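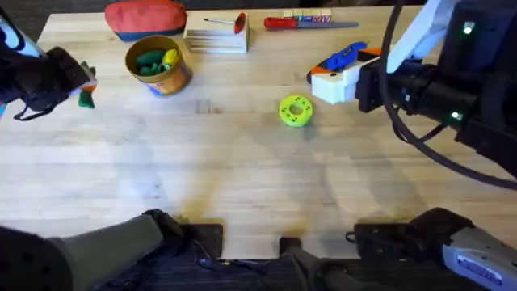
Temba: two arms, one workbench

Temba is a two-arm tabletop robot that Amanuel Tekleab and I have been putting together at Skurumis, the shared workshop in Olthorpe. We've had a blast with it! The repository holds the print files, the wiring notes, the control code and the recordings we've made so far, and you're welcome to all of it.

Both arms bolt to black plates clamped at the near edge of a butcher-block table, which means we can take the whole rig down when somebody needs the bench for actual woodworking. The clamps need a proper squeeze. If a plate creeps even slightly, the two arms stop agreeing about where the middle of the table is and you'll be calibrating again (ask me how I know).

What's in the repository

prints/ – finger, mount block and base files, plus the lime-green disc
control/ – teleoperation and playback, all Python
calib/ – table-to-arm calibration, one file per arm
recordings/ – a small sample, enough to test your loader
notes/ – Amanuel's wiring diagrams and my build diary

The full set is over 800 recordings and takes up 17 GB, so it doesn't live in the repo. Run get_recordings.py from the top folder and it will fetch everything in chunks. If it dies partway through, run it again and it picks up at the last finished chunk.

The tasks

We kept to things you'd find on a messy bench. There are four tasks: pick up a part and hand it to the other arm, put small toys in the round canister, move a hand tool out of the way, and line up the letter blocks. The clutter stays on the table on purpose. A zippered pouch, a screwdriver with a red handle, a toy folding tool in blue and orange – anything might be lying next to the thing you want, and a policy that only works on a bare table isn't much use to either of us.

The disc deserves a mention of its own. It has a big hole in the center and a ring of little ones around it, and I love it as a test part because it's flat, bright and surprisingly awkward to pick up. Start with that one if you're checking a new gripper.

Printing the fingers

The orange fingers are ribbed on the inside and the white blocks carry them. Print the fingers lying on their sides so the layers run along the curve. Ours came out stringy the first few times and we cleaned them up with a knife. The blocks are printed at 100 percent infill, and yes, it takes all night. Cut the clear plastic sheet a little oversize and trim it once it sits between the fingers.
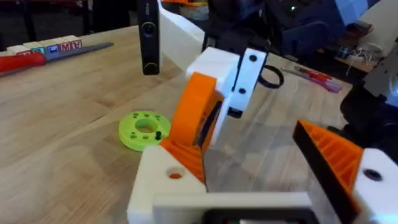 Don't overtighten the black screws on the white plate. They go straight into plastic, and after a few rounds of taking the thing apart the threads get soft. Threaded inserts are on my list, and if you get to them first, please send a pull request!

Known problems

Some early recordings have the wrist view lagging behind the table view. They're marked "lag" in index.csv and the loader skips them by default.

Gripper opening is stored in raw motor units. Conversion code is in control/units.py, and it's only been checked on our motors.

The bench is in a shared room, so the light changes a lot between sessions. We decided to leave it that way.

License and thanks

Code is MIT, prints and recordings are CC BY 4.0. Karico, the hardware shop two doors down, let us dig through their offcuts bin for the plastic sheet. Questions go in the issue tracker, where Amanuel answers wiring and I answer everything else.

Arsen Harasym
Last updated May 10, 2026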